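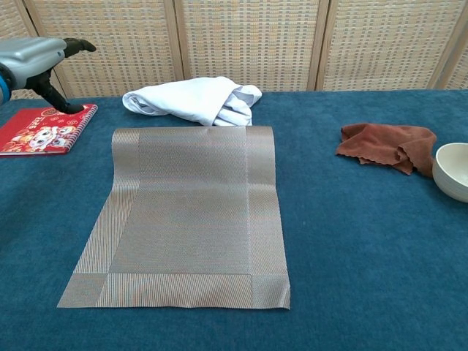
I'm Shufen Wan, and I get to share some good news from Backlund - our new line of hang rails for small clothing shops starts shipping August 17, 2026! The rails come in eight lengths and clip onto most slatted walls, so you can move your jackets around before lunch and move them back after if you hate it. We tried them in 235 stores first and got an earful (thank you, everybody). A lot of owners asked what to put behind a rail, and I always say something plain with a little texture, like a folding woven screen in beige and tan. Pair it with a deep teal-blue surface and your folded sweaters will really pop.

Wayne Rudd in our Tutden showroom has all the lengths up on the wall, and he loves company. Stop by, or ask him for a price sheet and a sample clip.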